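The Long Way Back to Gekura

By Dilruba Seneviratne
1 June 2021
7 min read
154 shares | 30 comments

Tharindu Mollah writes in the mornings, at a kitchen table in a flat above a shoe repairer's, and he is very particular about the radio being on. It has to be talk, he tells me, and it has to be quiet enough that he can't follow it. When I ring the bell he has already done his pages for the day, and he has the slightly dazed cheerfulness of a man who has got away with something.

He has good reason to be cheerful. The Salt Ledger, his second crime novel, is out in July, and those of us who have been pestering his publisher for a proof since the winter can report that it is every bit as good as the first, and a good deal sadder. Readers of The Ferryman's Receipt will remember Inspector Akanda, the stout, fretful policeman who solved a drowning in the river port of Gekura mostly by being too embarrassed to go home. He's back, older by a few years and no thinner, and this time the dead man is somebody he owed money to.

I should say something about Gekura, for anyone who hasn't been (and you can't go, though I've met people at book festivals who swear they've changed trains there). It is a made-up town on a made-up estuary, in a 1930s that is very nearly our own, and Mollah has furnished it so lovingly that you come away knowing where to buy lamp oil and which of the two ferrymen will cheat you. He drew the map himself when he was still working as a clerk in a shipping office. It hangs in his hallway, much corrected, with a tea ring over the customs house.

"I moved the customs house because of that ring," he says. "I couldn't read what was underneath any more, so I put it on the other bank, and then the whole smuggling plot had to change. It was a much better plot afterwards, so I've never been cross about it."

The new book opens with a body in a salt warehouse and an account book with 2 pages cut out. From there it wanders, in the best sense, through pawnshops and wedding parties and one very long game of cards, and it takes its time about telling you who is lying. Some readers will grumble at that. I grumbled myself for a chapter or so, and then I noticed I had let my dinner go cold, and I stopped grumbling.

Malsha Wijesinghe, his editor at Jositz, remembers the first draft arriving with 200 pages more than anybody had asked for. She is a brisk, funny person and she clearly adores him. They spent a whole winter cutting, mostly by telephone, each with a pot of tea at the elbow, and she reckons they argued over a single minor character — a dentist — for the better part of a month.

"He was a lovely dentist," she says. "He had nothing to do with the murder whatsoever. Tharindu kept finding him clues to discover, so that I wouldn't be able to take him out."

The dentist survives, I'm glad to say, and has one of the best scenes in the book.

What has changed most since the first novel is Akanda himself. He used to be a comic figure with a serious job, and I think it was the comedy that won over so many people who don't usually care for detective stories. Now the job has begun to wear on him. There is a chapter in the middle where he simply walks from one end of town to the other, asking nobody anything, and remembers his father, and I read it over again before I went on. Mollah wrote it in a single sitting after a funeral, and he hasn't altered a word of it.

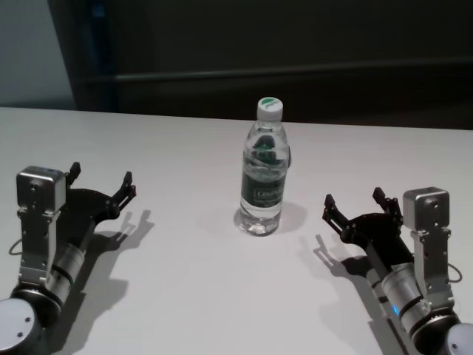 He is shy about influences and would much sooner talk about other people's books. He came to crime fiction through his uncle's shelf of battered paperbacks, several of which had lost their last chapters, so that he grew up inventing endings for them. Some he has never looked up. He is also a great champion of the Swedish writer Sixten Strand, whose gloomy lighthouse mysteries have been put into English by Kamrul Bhattacharjee, and he pressed one on me as I was leaving, with a bus ticket still in it at the place where he had last laughed out loud. I have since got past the bus ticket, and he's quite right, it is very funny, in a bleak sort of way.

There will be a third Gekura book, though he won't be drawn on when. He has the title and the victim, and he knows it will take place upriver at Drarano, where the railway stops and where Akanda's sister has been waiting, rather crossly, for a letter. He isn't sure yet who did it. He says he generally finds out a little after the inspector does, and then has to go back and be fair to everybody.

The Salt Ledger is published by Jositz in July.

30 comments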